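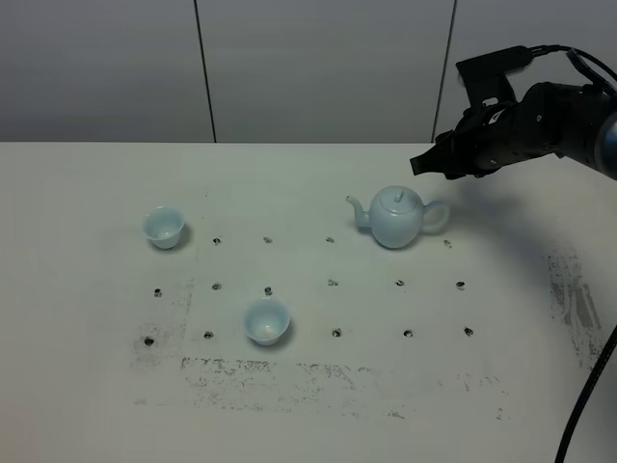 Chapter 3
Setting the Tea Table

What you will learn in this chapter

How to choose a pot and cups that fit each other
How to place the tea things before the guest sits down
How to pour for two persons so that both cups have the same taste
How to clear the table and keep the pieces safe

Words for this chapter: spout, knob, rim, foot, glaze, celadon, rinse, steep, decant

3.1 The table before the tea

In the first two chapters we spoke about the leaf and the water. Now we come to the table. Many students want to go quickly to the pouring, and I understand them, but in our classes at the Busa Tea School we give the whole third lesson to the placing of the pieces. A guest sees the table before he tastes anything. If the pot is too far, the host must stretch his arm over the cups. If the cups are too near the edge, a sleeve can catch them.

Let us take the smallest complete service, one teapot and two cups. It is enough for a host and one guest, and everything in this chapter can be practiced with it. You do not need an expensive set. A set in one color is easier for a beginner, for the eye is not pulled to one piece more than to another. Pale blue or pale green glaze of the celadon family is a good choice. The color of the tea shows well inside a light cup, and you will learn to judge the strength by looking.

Clear the table fully. Take away keys, telephones, books and flowers with a strong smell. Wipe the surface with a cloth that is damp, then with one that is dry. A plain white surface is pleasant to work on, but it shows every drop, so keep the dry cloth near your left hand.

3.2 The teapot

A teapot has five parts that you should be able to name: the body, the lid, the knob, the spout and the handle. Look at each part before you buy.

The body. A round and low body gives the leaves space to open. For two persons a small pot is better than a large one filled half. In a half-empty pot the air takes the warmth away quickly.

The lid. It should sit without rocking. Put one finger on the knob and move it gently from side to side. A little movement is normal in porcelain. If you hear a loud click each time, the fit is poor and tea may come out under the lid when you pour.

The spout. A thin curved spout gives a narrow stream and lets you aim into a small cup. It is also easier to block with leaf. Look inside the pot, where the spout joins the body. There should be several small openings there, or a place for a strainer.

The handle. In most pots the handle is a loop on the side opposite the spout. Put your fingers through it and lift the pot when it is full of cold water, before you ever try with hot. If your knuckles touch the body, you will burn them later.

On the table, the handle points to the hand that will pour. A right-handed host places the pot to his right, with the handle to the right and the spout to the left. A left-handed host turns everything. In some houses it is considered impolite when the spout points at a guest, so turn it a little to one side if you are not sure.

3.3 The cups

The flared cup, with a wide rim and a narrower base, is the one we use for teaching. The wide mouth cools the tea a little and lets the smell come up. The rim stays less hot than the lower part, and therefore you hold the cup near the rim with the thumb and the first finger, and support the foot with the middle finger.

A flared cup has one weakness. It is narrow below and wide above, so a small push near the rim can turn it over. Do not place two such cups touching. Leave at least the width of one hand between them. They do not need to stand in a straight line. One cup may be farther back and the other nearer to the front, when this is how the two persons are sitting. What is important is that the host can reach both without standing up.

Before guests come, look into each cup against the light of a window. Old tea leaves a brown ring which is hard to see from above. Rub it with a little baking soda on a wet finger and rinse it well.

3.4 Pouring for two

Warm the pot and the cups with hot water and throw this water away. Put in the leaf, add the water and close the lid. For the teas of Chapter 2 let it steep for 2 minutes. Then pour in this order:

First cup, half full.
Second cup, half full.
Second cup again, until it is three quarters full.
First cup again, until it is three quarters full.

The tea at the end of the pot is stronger than at the beginning. By going and coming back, you divide the weak and the strong part between the two cups. If you fill one cup completely and then the other, the second person receives a much darker tea.

Hold the lid with one finger of the free hand while you pour. Keep the spout low, close to the cup but without touching it. When you finish, lift the end of the spout with a short movement, and the last drop goes back inside.

A note from the classroom. My colleague Shoaib Jatoi lets his students pour with cold water for a full hour before they receive any tea. In the April course he asked each student to pour 32 times into the same two cups. They complained, but at the end most of them could pour without making the table wet. I recommend this exercise to anyone who studies alone.

3.5 Clearing the table

Take the pot away first, with both hands, one on the handle and one on the lid. Then take the cups, one in each hand. Never stack flared cups while they are wet. They can stick together, and the rim may chip when you pull them apart.

Empty the leaves at once and rinse the pot with hot water only. Soap can stay in the spout and give its taste to the next tea. Leave the lid off until the inside is dry. Store the lid beside the pot or upside down on it, with a piece of soft paper between.

Practice for this chapter

Set a table for two persons with one pot and two cups. Sit in the chair of the host and touch each piece without leaning. Then sit in the chair of the guest and do the same with the nearer cup. Move what is too far and try again.

Fill the pot with cold water and pour for two in the order of section 3.4. Compare the level in both cups. Repeat until the levels are the same and the table is dry.

Change the pot to the other side and pour with the other hand. Write two or three sentences in your notebook about what became difficult.

In section 3.6 we add a serving pitcher and a third guest, and the placing of the cups must change.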